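Interior Renovation > Walls and Paint
Thread: Wallpaper over old plaster, or skim first?

hallwaymoth
Joined the forum to ask this. We bought a place in Trirnville last fall, built before the war, original plaster on most of the inside walls. The previous owners papered nearly every room and then painted over the paper in two of them. I've stripped the small bedroom down to plaster and it's in worse shape than I hoped. Hairline cracks all over, a couple of hollow spots by the window, and a patch near the baseboard where somebody used what looks like joint compound straight out of the bucket, no sanding.

My plan was to hang lining paper and then a patterned paper on top. My brother-in-law says skim the whole room first or I'll regret it. The quote I got for skimming was $600 for that one room, and there are four more rooms after it. Is lining paper enough?

plumb_and_level
Depends on the hollow spots. Knock on the wall with your knuckles and mark every place that sounds drummy with a pencil. If a spot is smaller than your hand and doesn't move when you push on it, leave it. If it moves, it has let go of the lath and no paper is going to hold it there for long.

Hairlines are nothing. Rake them out, fill, sand, prime, line, paper.

TerriO
I disagree with the above about leaving small hollow spots. Wet paste is heavy, and paper shrinks as it dries and pulls on whatever is behind it. I've had a piece the size of a saucer come away on the back of the paper. Fix all of them now while the room is empty. Plaster washers and adhesive, one afternoon.

plumb_and_level
A saucer-sized piece that comes off with the paper was already moving. That's what the push test is for.

TerriO
It did not move when I pushed on it. We can go around on this all day.

hallwaymoth
I marked them. There are more than I thought, mostly on the outside wall. Two of them move. I'll do those with washers either way.

Second thing, pattern. I like the grays. My wife wants something with a bit of life to it so it doesn't look like an office. We've been looking at stone and pebble prints. Does a busy pattern hide a bad wall or make it worse?

Žofie Jelínek
I hung paper for a living for 27 years, mostly in Brosonby and the towns north of it. A mottled pattern with rounded shapes and no straight lines is the most forgiving thing you can put on old plaster. Stripes are the worst, because the eye follows the stripe and sees every place the wall goes in or out. Small geometric prints are nearly as bad. With a pebble pattern in a few close grays the seams get lost, and so do the shallow dips.

What it won't hide is anything that sticks out. Ridges from old joints, blobs of filler, a nail head. Light from a window rakes across those no matter what is printed on the paper. Go over the wall with a sanding block and a lamp held flat against it before you size.

Gray pebble on all the walls, dark floor: 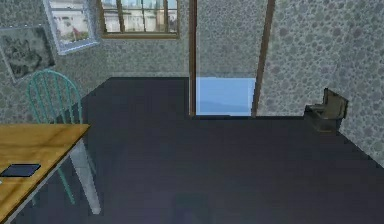
Do I need to size the wall if I'm already priming it? A primer made for wallpaper does the job of size, so one or the other is enough, but ordinary drywall primer doesn't count and you'd still want size over that.

Use a heavy-duty paste for lining paper and let it dry a full two days before the top layer. People rush that and then wonder about bubbles.

oldhouse_dan
Seconding the lamp. I'd also say hang the lining paper horizontally so the joints don't land on top of each other. I know some people call that old-fashioned.

TerriO
It is old-fashioned, and it's also a pain in a room with a door and a window in it. Hang it vertically, start with a half-width strip, and your joints are offset. Same result, half the swearing.

Žofie Jelínek
Both work. I did it horizontally when I had a helper and vertically when I was alone.

gk_basement
What does the lining paper run these days? Last time I bought it was for my mother's dining room and I don't think I'd recognize the prices.

hallwaymoth
The store here carries two. The Gostley is $12 a roll in the medium weight. The Goel is a couple of dollars less but it felt thin to me, and the edges on the roll I opened were banged up.

plumb_and_level
Get the heavier one. On plaster that age you want the thickest lining you can find. Thin lining over a patched wall shows the patches as soon as the paste wets it out, and sometimes they stay visible.

oldhouse_dan
I've used the cheaper one in closets and it was fine. Wouldn't do a main room in it.

hallwaymoth
Update. Washers are in, cracks filled, lamp test done twice. It took three evenings and I found an entire old picture hook painted into the wall. Primed last night. So far I've spent less than $100, not counting the paper.

Now my wife is asking whether we could carry the same pattern through to the kitchen, because you see one room from the other. I told her kitchens and wallpaper don't mix. Is that still true or is that just something my dad used to say?

TerriO
Your dad was right about standard paper near a stove. Grease gets into it and it can't be washed out. Vinyl-coated is a different animal and you can wipe it down. Keep it off the wall right behind the range and put tile or a panel there.

gk_basement
I'll be the one who says paint the kitchen. I papered mine with the washable kind and by the second winter the seams were lifting over the kettle. I glued them back down and they lifted again.

Žofie Jelínek
Lifting over a kettle is steam and no fan. I papered a lot of kitchens and the ones that failed were nearly all like that. Seam adhesive along every edge when you hang it, not afterward, and run the hood when you boil water.

The other thing with kitchens is the big appliances. Decide before you start whether they're coming out. Paper behind the refrigerator or stop just past its edge, but don't cut the paper tight around it, because the next one won't be the same size. A large dark one like this has a lot of wall behind it and you'd want that wall finished properly.
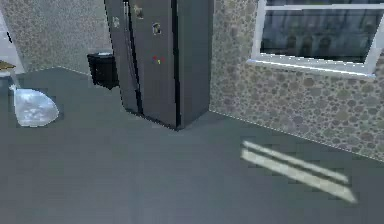
I always went the full width behind and let the paper run down to the baseboard. It costs an extra strip or so. On jobs where the customer wanted to save that strip I usually got a call a few years on, asking if I had any of the same paper left over, and of course the batch was long gone. So buy one roll more than you need, write the batch number on the wrapper, and keep it somewhere dry. Attics are too hot for it.

oldhouse_dan
Batch numbers matter a lot with gray. Two rolls of the same pattern from different batches can be blue next to green once they're up.

plumb_and_level
Check every roll before you cut any of them. Stores mix batches on the shelf all the time and they won't take back a cut roll.

hallwaymoth
Checked, and one of mine was off. They swapped it without a fuss.

We've decided on the bedroom and the hall for now and paint in the kitchen until we sort out the fan. Sorry, Žofie, I know that isn't what you recommended.

Žofie Jelínek
Paint is fine. Fix the fan first. If you change your mind later, sand the gloss off the paint before you paper over it.

gk_basement
Ha. One vote for paint.

TerriO
Where are you starting the first strip? If there's a door in the far wall, don't start there and work out. Start at the corner least noticed when you walk in and finish over the door, where the mismatch is short.

hallwaymoth
Was going to start at the window. Will think about the door. Lining goes up in May when I have some days off.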